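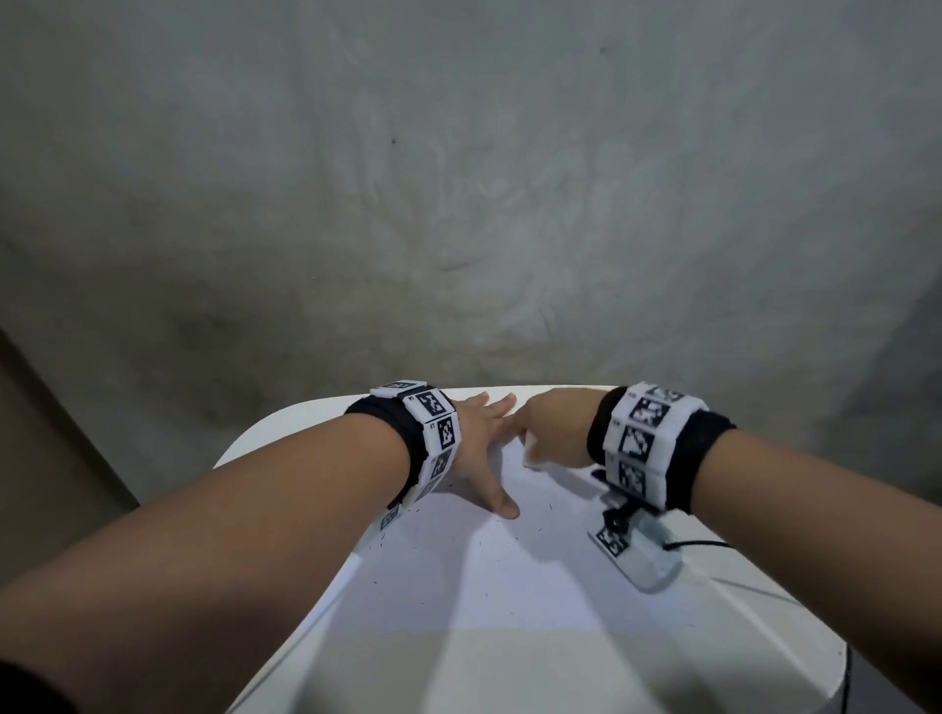
The Heltlow Student Robotics Project is open to all students enrolled at Flitham Technical College, regardless of major or prior experience. Members record everyday hand tasks at a table, process the recordings, and use them to program the project's two-armed robot, Shehu. During recording, each member wears a band on both wrists, black fabric covered with white tiles that carry square printed markers. The answers that follow apply to the coming academic year.

Do I need to know how to program?
No. New members begin with recording and labeling, and programming instruction is offered in the fall. Students who have completed the introductory course may join the software group directly.

How much time is required?
Members are expected to attend one group meeting and complete one recording session per week. A session lasts 40 minutes, including setup. Members who expect to miss a session should notify the student coordinator, Renu Shakya, by noon on the day before.

What tasks are recorded?
The current task list covers paper and desk work: drawing, erasing, folding, and sorting. Each task has a written instruction sheet, which members should read before they sit down. Proposals for new tasks are accepted until the end of October.

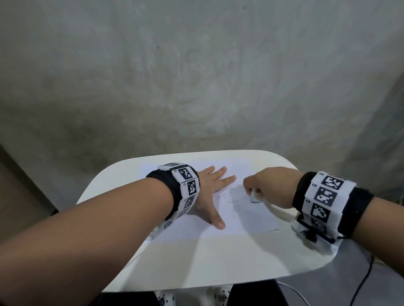

Erasing task: one hand flat on the sheet, the eraser held in the other.

May left-handed students take part?
Yes. Recordings from left-handed members are needed, and the instruction sheets are written for either hand. Please state your dominant hand on the sign-up form.

How should the wristbands be worn?
Bands should be snug but comfortable, with sleeves pushed back so that the markers remain uncovered. Watches and bracelets must be removed. Keep cables clear of your knees and the chair. A tile that is peeling or scratched should be reported before the session begins.

Is there a membership fee?
There is no fee. Equipment is paid for through a $600 annual grant from the college and remains the property of the project.

Does the project enter competitions?
Yes. A team of up to six members attends the Predbridge Student Automation Challenge each April. Team places are assigned in February on the basis of attendance and completed work.

May I use the recordings in my coursework?
Members may use their own recordings freely. Use of another member's recordings requires that member's written consent and the approval of the faculty advisor, Dr. Esi Dogbe.

Where do I sign up?
Forms are available at the Engineering Office and may be returned there or to any group meeting. For questions not answered on this page, call extension 3017 between 9 a.m. and 4 p.m.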